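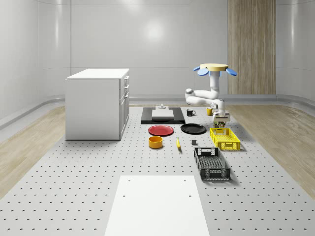 An afternoon with the virtual kitchen at Gekico

2024-09-27

When Gekico opened its doors to the public in Skasitz this September, the longest line was in front of a screen. On it, visitors could follow a white robot arm at work in a kitchen that exists only in the computer. The program behind it has the name Carbone, and Thomas Russo has worked on it from its first day. I met him after the last demonstration, when he had almost lost his voice.

"I have answered the same question all day," he told me. "People ask where the real robot is. I say that today we show the place where it learns, and then they look at me a little disappointed. But after five minutes they are closer to the screen than the children."

The company received 171 visitors, divided into three groups. Russo had prepared a talk with many slides, but he stopped using it after the first group. He noticed that people preferred to choose an object and ask what the arm would do with it.
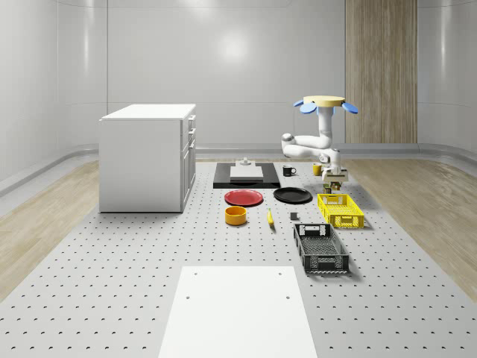 "A slide tells you that the task is difficult," he said. "When you let a person choose the object, this person begins to think about the difficulty alone. One lady asked me how the arm knows which side of a banana is the good one to hold. It is a very good question, and I needed two minutes for my answer."

I asked him why a company should build a kitchen in a computer when a real one is not so expensive. He laughed. The kitchen is cheap, he explained, but the time is not. In a real room, somebody must put every plate back before the next attempt. In Carbone, the objects go back to their places with one command, and the team can run the attempts during the night.

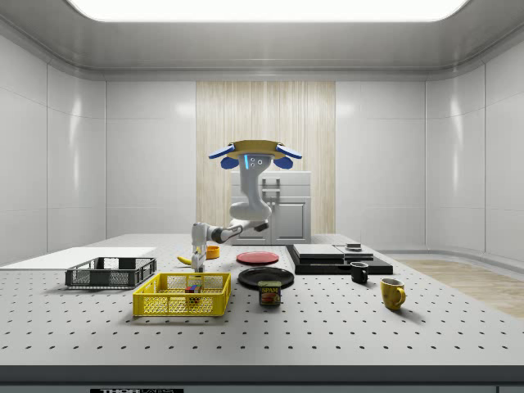
Russo does not want to promise too much. Several visitors asked when such an arm could clean up after dinner in their own home, and he gave no year. He prefers to speak about small things. The colorful block in the yellow crate, for instance, looks like a simple toy, but for the arm it is a different problem from the plates lying flat on the table. "The crate has walls, and the fingers must come down between them," he said. "With a flat plate, you have to find an edge. For us both are easy. We forget that we needed years to learn it."

He also heard many opinions about the can of Spam. Some visitors wanted to know if it was a joke of the programmers. "I like it because it is a plain box with straight sides," he said. "My mother would like to see something healthier there." 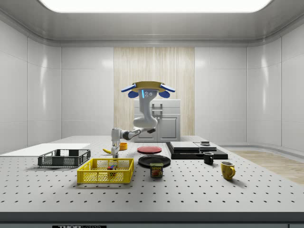
Ewan Strachan
Contributing writer, technology and work

Before Gekico, Russo worked for two years in Tatura, where he repaired packing machines. He says this time still helps him. "A machine in a factory stops, and everybody looks at you. You learn to be calm and to look at the simple reasons first. In the simulation I do the same. If the arm misses the cup, I first check where the cup is."

He admits that the virtual room is too clean. There are no crumbs in it, and no person who moves a mug while the arm is reaching for it. A teacher in the second group pointed this out to him, and he wrote it in his notebook. The team would like to add more disorder before the next open day, he said, but they have not decided how much.

My last question was if he has a robot in his own kitchen. He has a dishwasher, he answered, and he does not allow other people to load it.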